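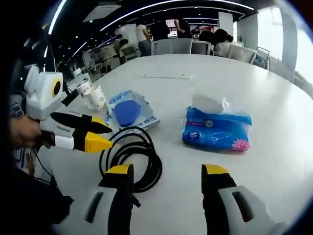 Elfriede Baumgartner wrote to ask whether the overdue charges already on her account would have to be paid before the new lending rules take effect, and whether she could go on borrowing in the meantime. She added that she had stayed away from the Amwood branch since the spring on account of a balance she was embarrassed to bring up at the desk.

The charges will not have to be paid. On Saturday, October 28, 2023, the Sernard District Library will stop charging daily fines on overdue items at all branches, and every unpaid daily fine recorded before that morning will be removed from the account it belongs to. Borrowers do not need to apply, visit a branch or call. Until then, an account with a balance may be used for up to eight items at a time, as at present.

The decision was adopted by the Library Board in August after a review of borrower accounts at the main library and the Amwood and Hauser branches. The review found 3,978 accounts with an unpaid fine of any size. Of these, 1,247 had been blocked from borrowing altogether, many of them children's accounts opened through a school visit. The Board concluded that the fines brought in too little to justify the staff hours spent collecting them, and that a blocked card was keeping people away from a service they already support through local taxes. 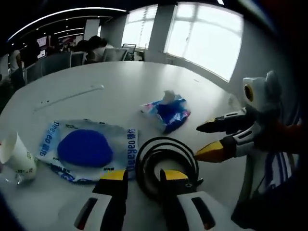
Some obligations remain in place. A loan is still a loan, and other readers are often waiting for the same title. Under the revised rules, a first reminder will be sent three days before an item is due and a second on the day after. An item that has not come back 11 days after its due date will be treated as missing, and the borrower will be billed for the cost of replacing it. If the item is then returned in usable condition, the bill will be canceled in full. Borrowing is suspended while a replacement bill is open and resumes as soon as the item is returned or the bill is settled.

Replacement bills issued under the old rules are a separate matter from daily fines and will not be removed automatically. Borrowers with an older bill are encouraged to bring back the item, whatever its age, or to speak with the circulation desk about paying over several months. Ravindra Negi at the main library is handling these requests and can be reached through the general number during opening hours. Conversations about accounts may be held in private on request.

Renewals also change. Most books may now be renewed four times, provided that no other borrower has placed a hold. Films and magazines may be renewed once. Renewal will take place automatically two days before the due date, and a notice will be sent by e-mail, or by mail to households that have asked for printed notices. Items on hold for another borrower cannot be renewed, and the notice will say so. Material borrowed from libraries outside the district continues to follow the rules of the lending library, including any fine that library may charge.

Several borrowers have asked whether the end of fines will mean longer waits for popular titles. The Board considered this question at length. Sze-wing Yang, head of circulation, reported that most overdue items in the past year came back within a week of the due date, and that the length of the delay had little to do with the amount owed. Waiting times will be recorded by title from the first day of the new rules, and a report will be presented to the Board next fall. Should waits increase, the first measure proposed is the purchase of additional copies. The Board has asked that fines not be reintroduced without a public hearing.

The income formerly received from fines has been replaced in the coming year's budget by a transfer from the general fund. No reduction in opening hours is planned at any branch. The Hauser branch will keep its Thursday evening hours through the winter.

Parents and guardians should note that a child's card is no longer linked to the standing of an adult's card. A child may borrow books even when a parent's account is suspended. Teachers who hold a classroom card will receive a letter setting out the new limits, which allow a longer loan period during the school term. Questions from schools should be addressed to Aurelia Lüthi, youth services.

The outdoor return boxes at the main library and at Amwood are open at all hours. The box at Hauser remains closed while the front steps are being repaired, and returns there should be handed in at the side entrance. Items placed in a return box overnight are recorded as returned on the previous day.

Printed copies of the revised lending rules are available at each desk in regular and large type. Written comments may be left at any branch or mailed to the main library, marked for the attention of Benedikt Pfister. Comments received before the end of the year will be included in the Board's winter papers.

Recent items

Winter opening hours at all branches
Front steps at Hauser: progress of the repairs
Large-type collection moves to the ground floor
How to place a hold by telephone
Board meeting summary, August
Used book sale: what we can and cannot accept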